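Wednesday night, kettle on, feet up. I promised a few of you I'd write about the robot at work, and I've been putting it off because every time I sit down to do it I've got a different opinion from the week before. So you're getting the December opinion.

For anyone new, I work at Dauda. We put together kits - sorting, packing, checking, boxing, and a fair bit of fiddly assembly for the learning sets that go out to kindergartens and libraries. I've been on the bench for years and I like it more than people expect when I tell them at barbecues. You get a rhythm going, you have a yarn, you go home with a sore neck.

When management announced "an automation trial" back in February, the lunchroom went very quiet and then very loud. We'd all heard about Flistercombe, where the new line went in and half the afternoon shift went out (that's how the story reached us, anyway, and it got worse each time it did the rounds). So there was a proper meeting. We asked for two things in writing: no one loses hours during the trial, and anyone on the bench who wants to learn the arm gets to learn it. To my surprise we got both.

I put my hand up for the training mostly out of stubbornness. The job we're teaching it is building blocks on a baseplate, the chunky kind little kids can't swallow. Pick one up, turn it the right way, put it down where it belongs. I could do that while arguing about the footy, and frequently have! The arm needs every bit of it spelled out. Which side do the studs face? How far do the fingers open? How hard do they squeeze? I'd never once thought about how hard I squeeze a block.

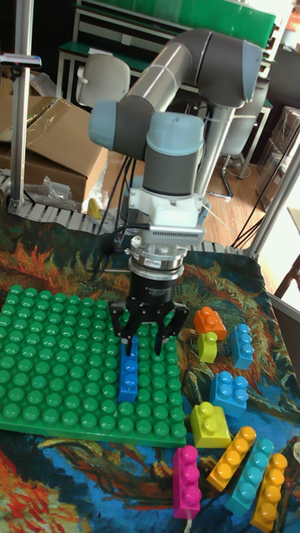

## What my day looks like now

Two days a week I'm on the arm and the rest I'm back on the bench. On arm days I lay out the blocks, start a run, watch it, write down what went wrong, and lay them all out again. A block that's stud-side up is one kind of problem and a block that's tipped over is another, so you need plenty of both. We aim for 50 runs before lunch and a full 100 by knock-off. There's a big painty, swirly cloth on the table, all orange and blue, and I've grown very fond of it. If you're going to stare at a tabletop all day it may as well have some colour in it.

The physical side is easier, no argument. My neck is better than it's been in ages and my wrists have stopped complaining when I open jars. But it's tiring in a way I wasn't ready for. On the bench my hands do the work and my head can wander off. With the arm it's the reverse - my hands are mostly holding a pen and my head can't go anywhere. The first fortnight I was coming home and falling asleep in front of the telly before the news was over.

It's also lonelier, and I didn't see that coming at all. There are six of us along the bench and we talk rubbish from start to finish. At the arm it's me and Satish Unnithan, and Satish is lovely but he concentrates in silence. I raised it at our last catch-up, feeling a bit silly, and he said he'd been missing the noise too. So we've asked to have the setup moved closer to the others in the new year. Fingers crossed.

The small yellow blocks are my personal nemesis, by the way. Give me a long one any day.

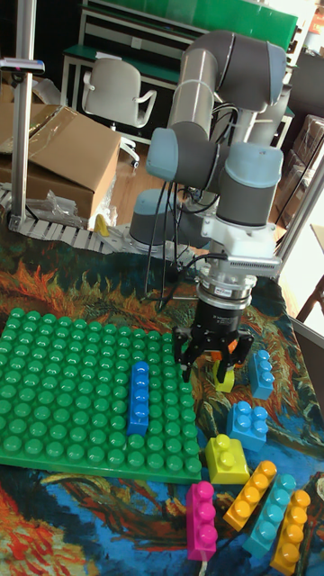 ## So are we all getting the sack?

I don't know, and I'd be suspicious of anyone on the floor who told me they did. Right now a good bench worker can get through up to 300 placements in the time it takes me to set up, run and reset a morning's worth on the arm. I find that comforting, and then I remember how bad it was in autumn and I find it a bit less comforting.

What I will say is that it's changed who gets asked things. The engineers from Nelau come in and want to know how we'd pick up an awkward piece, and they write down the answer. I've had more questions about how I do my job this year than in all the years before it put together. I'd like to see that turn up in the pay packet, and yes, I've said so, and yes, it's on the agenda for the next meeting.

My cousin at the Vomthorpe warehouse reckons I'm training my own replacement. We had quite a blue about it over dinner, with her mum trying to serve pavlova in the middle. I told her I'd rather be the one in the room asking the questions than hear about it afterwards through the lunchroom door. She said that's what they want me to think. We've agreed to leave it alone until after Christmas.

Anyway, the kettle's gone cold and I'm on the bench tomorrow, early start. If your work has brought in something similar, leave me a comment, especially if you managed to get your agreement extended past the trial. Ours runs out in February and I'd love to see how other people worded theirs.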